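Glaze notebook, July
Sarkwood studio, back bench

Wetetti White, batch 16. Second go at the matte recipe after the last lot came out of the kiln with pinholes along the shoulders. Changes this time: dropped the whiting slightly, swapped the old ball clay for the Bukby stuff, and sieved twice through the finer mesh. Everything else as per the card taped inside the cupboard door.

Water was the usual guess. Started at 441 mL for the test bucket and it was still too thick to run off a finger properly, so I kept adding splashes until it looked like pouring cream. Should have measured the splashes. Specific gravity not taken, the good cylinder has a chip in the lip and I don't trust it.

Bisque was the Economou body, fired on the slow program. Wiped each piece with a barely damp sponge and left them on the rack until mid-afternoon before dipping. Three-second dip on the tiles, a bit longer on the cups. The handles drained badly again. I think the angle of the tongs is the problem and next time I'll pour the insides first, let them sit, then do the outsides.

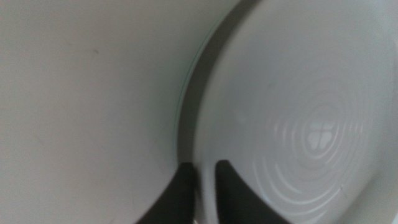

Pinholing in this glaze has always looked to me like gas coming out of the body late, after the surface has started to seal. The clay change might help a little, but a hold near the top would probably do more. The thing that makes white so annoying to judge is that a smooth pale curve hides nothing, and one small dark speck on it is the first place the eye goes. On the speckled brown we would never notice a mark that size. So for the test tiles I want specks written up separately from pinholes. A speck could be iron in the clay, kiln wash off the shelf above, or rust from the sieve frame, and none of those get fixed by changing the recipe.

Firing notes. Packed the tiles on the middle shelf with cups either side, props checked, peephole bung in. Program 2 with the ramp slowed at the end. Added a short hold, which the old controller only lets you do by splitting the last segment, and it took me a couple of tries to get it to save. If you use the kiln after me, check the program is back to normal before you press start. I'll try to remember but don't count on it.

Cones: used the self-supporting ones, one per shelf. The bottom shelf has been running cool for months. I moved the thermocouple block last winter and it made no difference, so my money is on the lower element getting tired. It has done 203 firings according to the tally on the wall, and the tally is missing the weeks when the pen went dry. 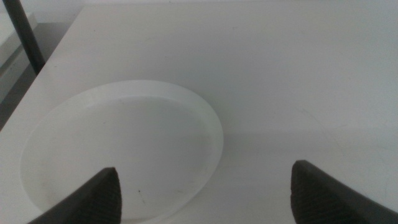
The other question is whether the matte is a true matte or just underfired. The way I check is to refire one tile on its own, hotter, and see whether it goes glossy. If it does, the recipe needs more alumina and I've been kidding myself since the first batch. If it stays soft, we can leave the chemistry alone and work on the application. Also want a lemon test and a cutlery test on the cup glaze before anyone eats or drinks off it - the first version picked up grey lines from a teaspoon and they didn't scrub off.

Colour is warmer than I wanted over the Economou body. Might try a thin white slip underneath, or pull the tin up a touch, though tin is dear at the moment and I'd sooner use the slip.

To do:
Order whiting and a new 80 mesh sieve
Replace the cylinder
Label the bucket properly, batch number and month on the side and the lid
Scrape and re-wash the middle shelves
Refire tile, slow ramp, no hold
Ring about elements for the small kiln

Leftover glaze is in the lidded bucket under the sink. It settles hard overnight, so give it a good stir with the drill mixer and sieve it again before using. Dust mask on for the dry mixing please, and wet-wipe the scales afterwards.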